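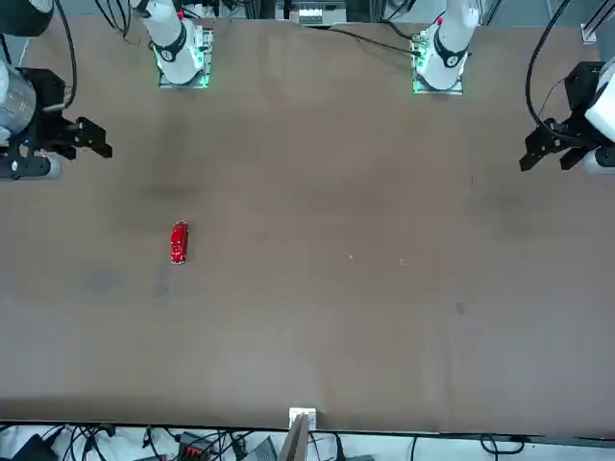
Geltis gripper pads, long-term review

I put off writing this one up for a while, partly because I wanted to be fair and partly because the first lot of Geltis pads had annoyed me so much that I didn't trust my own temper. We run a two-arm teaching bench at Curkbridge, the sort of setup where learners program the arms to pick up something small, carry it across the table and hand it over. The pads are the stick-on rubbery kind that go on the inside of the fingers, and they come in a pack of 8, enough to do both grippers twice over if you don't make a mess of the first go (I did, so allow for that).

Let me say the nice things first, because there are plenty. They cut cleanly with ordinary scissors. The backing peels away without a fight, which anybody with short fingernails will appreciate, and the grip when they're new is lovely. Our favourite practice piece is a little red toy car, and a shiny curved roof is about the worst thing you can ask two flat fingers to hold. With fresh pads we could close at a really gentle force and carry it the full width of the bench. I was so pleased that I ordered a second pack the same afternoon.

Now for the trouble. After 400 cycles or so the glue on one pad began to creep. The pad didn't drop off, which would have been easier to spot. It slid down the finger until a lip of it hung past the tip, and from the front it looked perfectly all right. The arm went down for its pick, the lip folded under, and the gripper reported a good hold on what was really a wad of its own rubber. Off it went to the handover with nothing in its fingers, and the second arm came in to collect, closed on the first arm's fingertips and pulled. It was a horrible noise. Both arms faulted out on a force limit, as they should, but they stayed clamped together until we'd powered one side down and eased the fingers apart by hand.

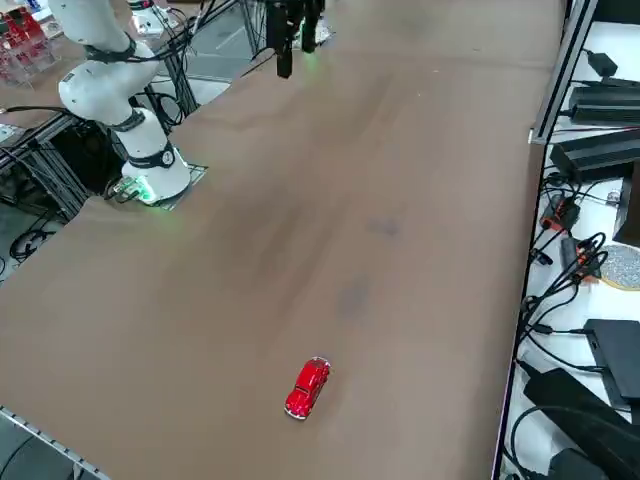

Can worn pads be dangerous to people as well as to the gear?
They can be if somebody reaches in to fix one while the arms are still live, so stop both arms properly and switch off the gripper power before your hands go anywhere near the fingers.

I mention it because that was very much my first instinct. A slipped pad looks like such a tiny thing to nudge back into place, and a paused program is not a stopped robot. We've since added a line to our start-up sheet about it, in large letters, and I'd suggest you do the same whichever brand you buy.

I wrote to the sellers, Weseck, and they were very decent. They replaced the pack and told me to wipe the fingers with alcohol and leave the pads for 30 minutes under light pressure before using them. That advice isn't on the packet and it ought to be! The second set, fitted that way, has lasted a good deal better, though I still found one starting to wander by the end of term. We now check them each morning by running a fingertip along the lower edge with everything switched off, and we've narrowed the width check in the program so that an empty hand can't pass for a full one.

For comparison, we also tried the Kiss pads, which slip over the fingers like a thimble. They can't creep in the same way and I slept better with them on, but they're bulky, and on small objects they feel like picking up peas in oven mitts. They cost more as well. If your bench does big, boxy things all day, I'd probably go for those and be done with it.

As for the Geltis ones, I'm giving them 3 stars out of five. The rubber itself deserves more than that and the glue deserves less. I'll keep buying them for the fine work, with the alcohol wipes sitting right next to the packet.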